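Reporting a Wild Animal Near Homes or Farmland

Residents of Dundetville and the surrounding farm roads should follow the steps on this page when a large wild animal is seen near houses, livestock or a public path. The Wildlife Response Desk accepts reports at all hours. If a person has been injured, call emergency services first.

Before You Report

Move indoors or into a closed vehicle. Keep at least 60 yards from the animal and bring pets inside. Do not shout, throw objects or offer food. Animals with young are more likely to charge, and a calf or cub that appears to be alone should not be approached.

Making the Report

1. Call the desk and select option 2 for live sightings. Option 1 is reserved for damage claims.

2. Give the location. On rural roads, use the number on the nearest marker post. Posts on the Kollatero road run from 118 to 249, starting at the river bridge.

3. State the kind of animal, if known, and the direction in which it was moving. "Large, dark, heading toward the river" is an acceptable report.

4. Leave a telephone number. A field officer may call back for directions. 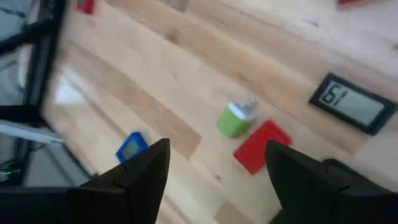

Light wooden tabletop with small objects on it.

Callers receive a report number. Write it down, as it will be requested in any later claim for fencing, crops or livestock. Sightings made between dusk and 6:00 a.m. are passed directly to the officer on duty, Oluf Vestergaard or Nanna Ketilsson.

After the Report

Remain inside until the officer confirms that the animal has left the area. Tracks, droppings and broken fencing should be left as found until they have been inspected. Photographs may be taken from a window.

Claims for damage must reach the office of Hagos Teshome, Claims Supervisor, within 60 days of the sighting. Forms are available at the Clendement service counter. Reports made in July, when herds move down to the lower fields, may take longer to process.

Non-urgent sightings may be reported in writing at the same counter.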